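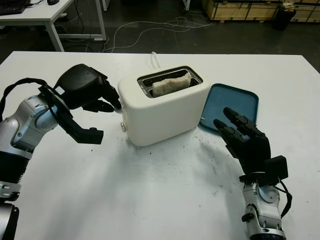 What was the Trimdale open day expected to demonstrate? The two-handed bench task, presented to visitors at fixed times from the same program used in regular laboratory work, with an operator present throughout.

Notebook > Bench 2 > August

Entry opened 8:15 a.m. The bench was assigned to the toaster task for the whole day. The Skjelbred bench was assigned to sorting and is recorded in its own notebook. Joint calibration was completed on both arms before the doors opened. The left wrist required a second pass.

The left hand is responsible for the toaster lever and the right hand for the tray. Colleagues preparing later demonstrations should note that the lever is small and sits near the top of the side. The approach used today was the one saved under entry 2166. Earlier approaches came in too low and should not be loaded.

10:30 a.m. First group, from Dastent. The speed limit was held at 40 percent at the request of the safety office. Visitors asked whether the hands could feel the bread. They were told that the present controller relies on finger position and motor current, and that touch sensing is under separate study. One visitor asked about fingertip wear. The pads are due for inspection at 4000 cycles – the current count is kept in the maintenance log.

1:40 p.m. Second group. The operator paused the program once to answer a question about the emergency stop, then resumed from the last saved position. The resume prompt is worded poorly and caused a short delay. Revised wording has been submitted to the software group.

The Jeltov planner was not shown. It remains on the test machine until the timeout fault is understood.

For the next open day: move the visitor line farther back from the bench, post the demonstration times at the entrance, and print the task sheet in larger type. Bread to be ordered with the general supplies. Table to be wiped down between groups.

Arms parked and power off at 4:20 p.m. Logs copied to the shared drive – left wrist offset still to be entered.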